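January, past 11 at night

Back from the Olum building later than I wanted. Spent the day on laundry, the full-size two-armed machine and the front loader. I keep getting asked whether these things can do housework yet, and I never have a short answer, so I want to write down what I think while it is fresh.

Carrying is the part I worry about least. Two hands, one on each end, keep the load level. A year ago at Dekden we would have spent a week on that alone.
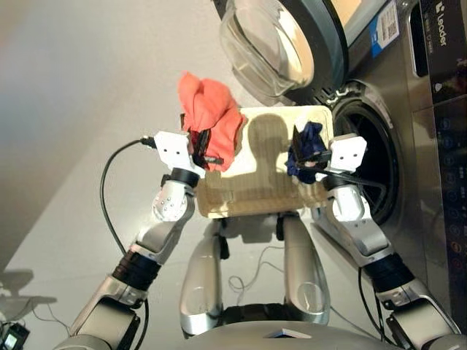 Orange and navy cloths on the tray, washer door open.

Cloth is the hard part. A cup is the same cup every time you look at it. A shirt is a different shape each time it gets touched, and two dark ones in a heap look like one thing to me, never mind to a program. Sayegh sent over its figures last month: 461 tries at taking a single garment out of a pile, 329 of them good. I read that as decent work and also as a lot of socks left behind.

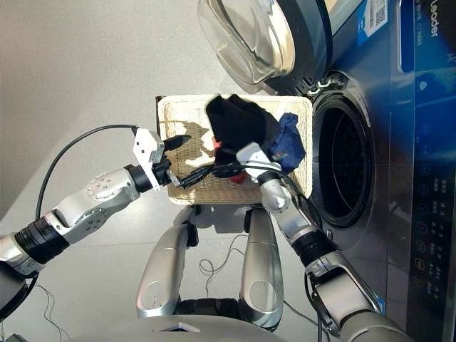 My mother did a load of wash while talking on the phone and never looked down. I think about that more than I should. She would feel an extra sleeve come along with the one she wanted and shake it off. I would like to see more money go into touch and less into cameras, and I said so at lunch. The talk moved on to parking.
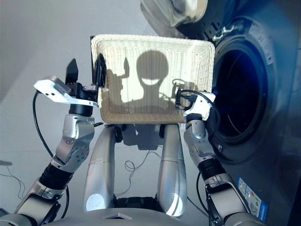

Basket held by the rim on both sides, in front of the open drum.

Curnora wants a yes or no on its laundry room idea by spring. My answer tonight is no for a home and maybe for a shop — a place where the machines are all one model, the baskets are all one kind, and a person is close by. They talk about 1,000 loads a month. I would start with far fewer and write down every stop.
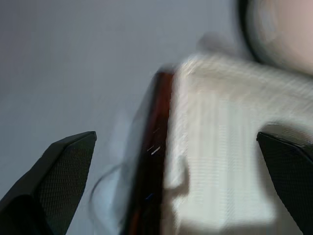
I also want to go through the wrist views again before I answer them. The head view is easier to follow, but so much happens close to the fingers. Need to ask for more disk space. Need to call the dentist, too. My own laundry is still in the hamper and will be there tomorrow.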